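Ursu wiping task: 92 percent success figure does not hold up
9/30/20
Ragnheiður Gunnlaugsson

Reopening this. It was closed with the note "method confirmed, see Kitach results," and I don't think the Kitach results confirm anything yet.

The claim is that the Ursu policy, trained on wrist camera views only, finds and follows the whiteboard surface in 92 percent of trials, against 63 percent for the old Benulo baseline. I was asked to reproduce it before the October write-up. I can't, or at least I can't reproduce it in a way that means what the summary says it means.

1. Re-ran the evaluation script on the saved logs

Got 92. So the arithmetic is fine. The script counts a trial as a success if the predicted board plane is within tolerance at the last time step. It doesn't check contact and it doesn't check whether the arm went where the prediction said. A policy that sits still and guesses well would pass.

2. Looked at what the wrist camera gets at steep angles

I went through the approach views by hand. The board is a bad target from close in and off to the side. Most of what the camera has to work with is blank glossy white that slides off into gray, plus whatever the ceiling lights are doing on it. The thin black frame and the tall black post of the stand are the only strong edges.

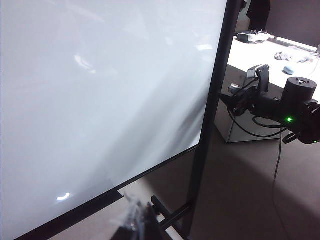

3. Tested the glare explanation

The summary says Ursu "learns surface geometry from shading." Maybe. The one sharp thing on the surface in that view is a small crescent of glare near the lower left. If the lights never moved between training and testing, glare position tells you a lot about where the camera is, and you don't need any geometry for that.

I painted the highlights out of the test views and ran them again. Predictions got clearly worse. I then painted out patches of the same size with no highlight in them, and nothing much changed. Not proof, since painted patches are odd input for any network, but it's the wrong direction for the shading story.

4. Tested the background explanation

Same idea with the right side of the view. There's a second arm with its green light on, a white table with a controller and a light blue mouse on top, and carpet below. None of that is board. Masking all of it hurt Ursu more than it hurt Benulo. I'd like someone to explain that to me without using the word "context."

5. Checked the train/test split

All 701 episodes were shuffled together and then split. Neighboring episodes from one sitting can land on both sides. Mornach splits by session and I don't see why we didn't. I asked for session labels and was told they can be rebuilt from the timestamps. Haven't seen them.

Status: open, blocking the write-up.

Needed before I'll sign off:
- split by session, retrain both policies, same seeds
- 5 seeds each, all reported, not the best one
- a test set with the board turned and the overhead lights changed
- success measured by contact along the board, checked against the arm's own joint readings

If Ursu still beats Benulo after that, good, I'll close this myself. Until then please take the 92 off the project page or put the split next to it.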